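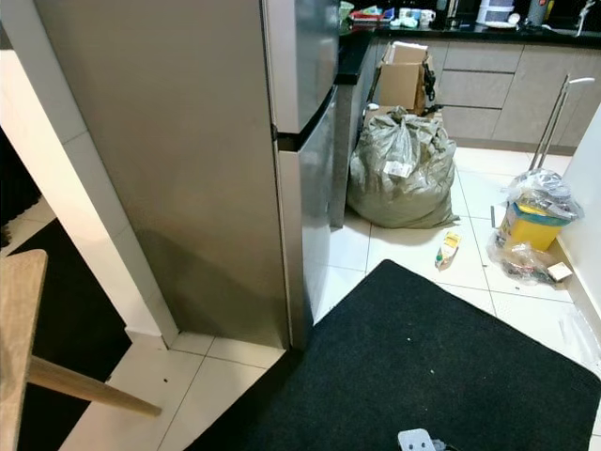 4. Settling in your Hudimell fridge-freezer

By now the packaging should be off and the appliance should be standing more or less where you want it. Before you plug anything in, please make yourself a cup of tea and read this section through once. It isn't long, and most of the calls that reach our service desk are about something covered in it.

4.1 Letting it stand

1. Leave the appliance upright and unplugged for at least 4 hours. If it travelled on its side, even for a short part of the journey, leave it overnight.
2. Keep the doors slightly open during this time. A folded tea towel over the edge of each door does the job nicely.
3. Wipe the inside with lukewarm water and a little bicarbonate of soda, then dry it with a soft cloth.

Note: A faint smell of new plastic is quite normal and fades once the appliance has been running for a few days.

4.2 Levelling

4. Put a spirit level on top, first from side to side and then from front to back.
5. Turn the front feet by hand, clockwise to raise and anticlockwise to lower. If they are stiff, use the flat spanner from the accessories bag.
6. The front should end up a touch higher than the back, so that a door left half open swings gently closed by itself.

Caution: Never tip the appliance towards you to reach the feet. Ask a second person to steady it, and keep small children and pets out of the room while you work.

4.3 Switching on

7. Plug directly into a wall socket. Extension leads and adaptors must not be used.
8. Set both dials to the middle position and close the doors.
9. Wait until the green light stops blinking before you put any food in. On a warm day in July this may well take until the evening — do be patient with it.
10. Fill the shelves gradually, starting with things that are already cold.

Note: You will hear clicks, gurgles and now and then a rather loud crack as the lining cools. Ernő Bárány, who looks after our test kitchen, still jumps at that one after 15 years.

4.4 If the light keeps blinking

Check that both doors are fully shut and that no drawer is pushing against the seal. Switch off at the wall, wait ten minutes and try again. If the light is still blinking the next morning, write down the model number from the label behind the bottom drawer and get in touch with us, quoting fault code 479. Please don't remove the rear cover yourself, as doing so ends the guarantee.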